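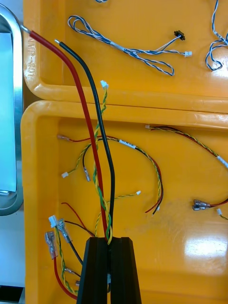

Repair manuals should state torque values in the step where the fastener appears

Most service manuals keep their torque specifications in a table at the back. The step itself says "tighten the bolts" and, if the writer was generous, adds a page reference. I think this layout is a defect and should be treated as one.

Consider the pump manual published by Prusden. Replacing the shaft seal takes 12 steps. Four of them involve fasteners, and the values for those fasteners are in a table 92 pages away, sorted by thread size. A technician with grease on both hands has to identify the thread, find the row, check the footnote for lubricated threads, and return to the step. In practice many technicians tighten by feel. The seal housing is cast aluminum, and feel is a poor guide on cast aluminum. 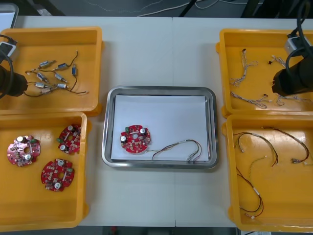
Author: Editor, Dadavville Maintenance Review

The usual defense of the table is consistency. If a value changes, the publisher edits one row and every procedure that depends on it is correct. This was a fair argument when manuals were typeset by hand. Current authoring systems can store a value once and print it wherever it is called. Trelex has done this in its compressor manuals for several editions, and the table is still there for anyone who wants it.

A second defense is length. Brunton told subscribers in September that inline values would add pages to a 400-page manual. I marked up one chapter of that manual to check. The values fit at the ends of existing lines in nearly every step, and the chapter grew by less than a page.

There is a real objection, and it concerns units. A manual sold in several markets may need newton meters and foot-pounds in the same sentence, and "40 N·m (30 lb-ft)" repeated down a page is tiring to read. Printing one unit per regional edition solves this for paper. For screens, a setting is enough.

Tightening sequence belongs in the step as well. A value without a sequence is incomplete for any flange or cover, and the two are often printed in separate chapters. I would also include the thread condition, dry or oiled, in the same line.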